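Skipping rope when the gym is shut

My gym, Clulent, closed for building work in April and it still hasn't reopened. I did two evening classes a week there, mostly pad work and a bit of light sparring, and I wanted to keep some fitness going until it's back. I don't have room for a heavy bag and the neighbours wouldn't thank me for one. So I've been skipping.

I'd always treated skipping as the boring part before the class started. You turned up, did a few minutes badly, and hoped the coach was looking at someone else. Doing it on its own is different. The first morning I managed 8 minutes and had to sit on the back step afterwards. My calves hurt for days. I'm at 12 rounds now, two minutes each with a short rest between, and that's enough to leave me properly tired.

The rope I started with was a cheap plastic one from the bottom of my kit bag. It had a kink in it from being folded up for years and it caught on the ground every few turns. I replaced it with a Prudirora, a plain speed rope with a thin cable. It was far too long out of the packet. The usual advice is to stand on the middle and bring the handles up to your armpits, and I cut mine a little shorter than that. Cut it in small steps if you do this, as you can't put any back.

I skip on the patio if it's dry. Concrete is hard on the cable, so I put down an old rubber mat, and I wear my Hoxha trainers, which have more cushioning than boxing boots. I wouldn't skip barefoot. The cable across the toes is very unpleasant and I only needed to find that out once.

My routine is simple. Four rounds of plain bouncing, both feet together. Four rounds stepping from foot to foot, as if jogging on the spot. The last four are whatever I can manage, so some high knees, some side to side, and a few attempts at crossing the rope. I'm still poor at the crossing. After that I shadow box until I've cooled down a bit, then stretch.
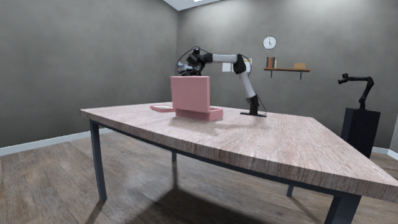
For keeping time I tried an interval timer called Semo, which has a bell at the start and end of each round and a warning click near the finish. It works well enough. The page that was meant to explain the settings gave me a 404, so I set it up by guesswork, and for the first week my rests were longer than I thought. I've fixed that now and the sessions feel a good deal harder.

I did try counting turns instead of using time. The target was 400 without a trip. I got there once, on a cool morning with no wind, and haven't managed it since. I found I was concentrating so much on the number that my shoulders crept up and my arms went stiff, so I've gone back to rounds.

It doesn't replace the classes. My footwork is lighter and I'm not out of breath on the stairs at work, but there's no one holding pads or telling me my left hand has dropped. I expect my timing will be terrible when I go back. The last email from the gym said the new floor was down and they were waiting on the changing rooms. Until they open I'll carry on with four mornings a week, before breakfast, and indoors without the rope if it's raining.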